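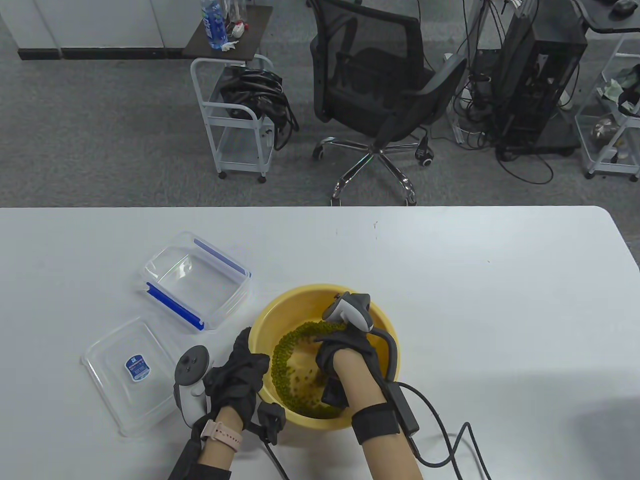

I cook dried beans more than anything else in my kitchen, and I get asked the same handful of questions by everyone who eats at my table. How long do you soak them? Why are mine still hard? Do I really have to pick through the bag? So I'm putting all my bean tips on one page, and I'll keep adding to it when I think of something.

Start with the sorting, which people love to skip. Don't! I've bitten down on a pebble exactly once and I can still feel it in my back molar. Tip the dry beans into the widest, lightest-colored bowl or basin you own and push them to one side, then drag a few across at a time with your fingers. Anything gray, shriveled or split goes in the compost. Small beans and lentils need this more than big ones, because a bit of gravel the size of a mung bean hides very nicely among mung beans.

Then rinse. I do it twice in cold water, swishing hard, and whatever floats gets skimmed off. If the water is still cloudy after the second go, do a third. Pour the rinse water on your potted plants if it's been a dry week.

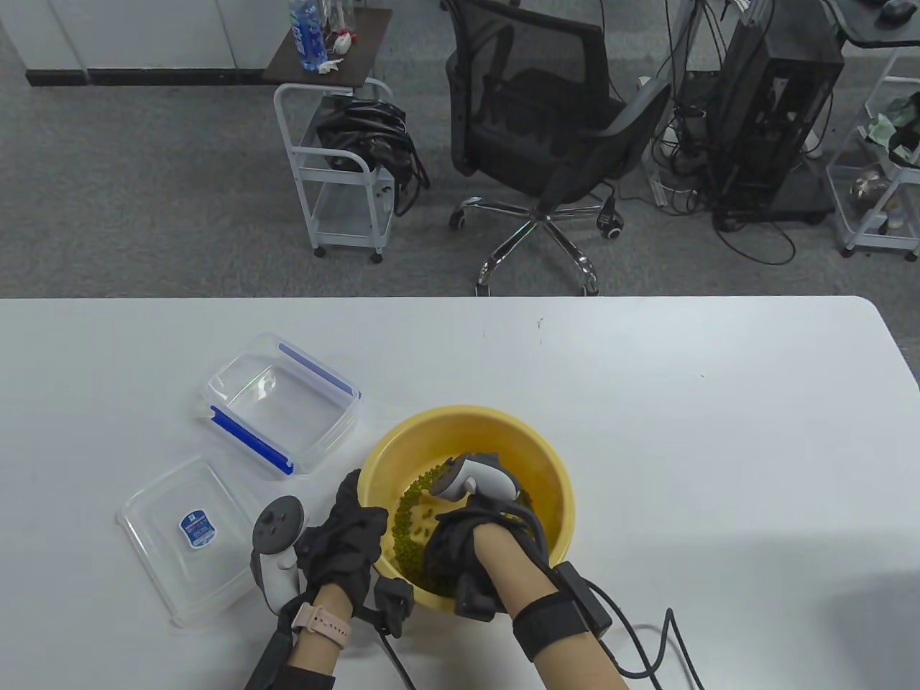 Page last changed: Jul 4, 2026

Soaking. Big beans (kidney, pinto, navy, garbanzo) go in overnight with a good spoonful of salt in the water. Yes, salt! My mother swore it made them tough and I believed her for years, and then my neighbor Genalyn Tan brought over a pot of pintos so creamy I made her write down what she did. It was the salt. Lentils and split peas I never soak. Mung beans I soak if I remember, and if I don't they just cook a little longer, no harm done.

If you forgot to soak, put the beans in a pot with plenty of water, boil them for 2 minutes, turn off the heat, put the lid on and walk away for an hour. Drain and carry on as if you'd been organized all along.

One serious note on red kidney beans: boil them properly, at a full rolling boil for at least ten minutes, before you turn them down. Don't start them raw in a slow cooker. They can make you really sick if they're undercooked.

Old beans are the reason most pots come out hard. I had a bag from the discount store in Skunville that simmered all afternoon and still rattled. Write the month you bought them on the jar – mine say things like "May, pintos" on masking tape – and use up the oldest jar first. A pinch of baking soda in the soaking water will help a stubborn batch, but only a pinch, or they taste like soap.

Hard water does it too. When we lived out in Kerkmont our tap water left a crust on everything and I ended up cooking beans in filtered water from a jug. Tomatoes, vinegar and lemon go in at the end for the same reason. Acid keeps the skins firm, so if you put your can of tomatoes in early you'll be waiting on dinner.

For storage, I like wide-mouth glass jars with a tight lid, kept in a cupboard away from the stove. Paper bags are fine for a few weeks but they tear and then you're finding lentils behind the fridge until Christmas. If you've had pantry moths, put new beans in the freezer for four days before they go in the jar. Let them come back to room temperature before you open the bag so they don't get damp.

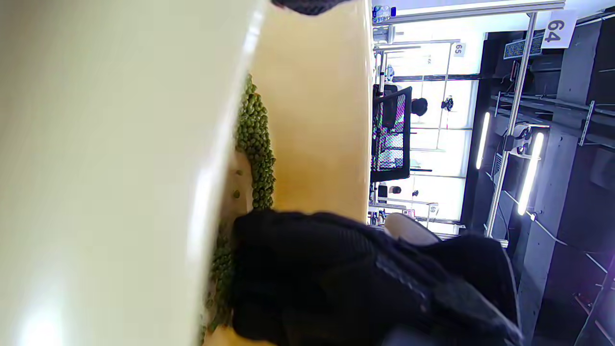

Cooked beans freeze beautifully, and I do a big batch whenever the weather is cool enough to have the stove on all day. Cool them in their own broth, ladle them into containers with enough liquid to cover, and leave a bit of room at the top. Flat freezer bags stack better if you're short on space. Label them! Frozen black beans and frozen blueberries look a lot alike at six in the morning.

Sprouting is the other thing I'd push on anybody with a bag of mung beans. Soak 100 grams overnight, drain, and tip them into a big jar with cheesecloth over the mouth. Keep it tilted in a dark cupboard and rinse and drain every morning and night. You'll have sprouts in three or four days, and they shrink down to nothing in a hot pan, so make more than you think you need. I cook mine through before serving, especially if there are little kids or older folks eating.

Still to come on this page: my refried beans, and what to do with a pot you've oversalted (add a second, unsalted batch and freeze half of it).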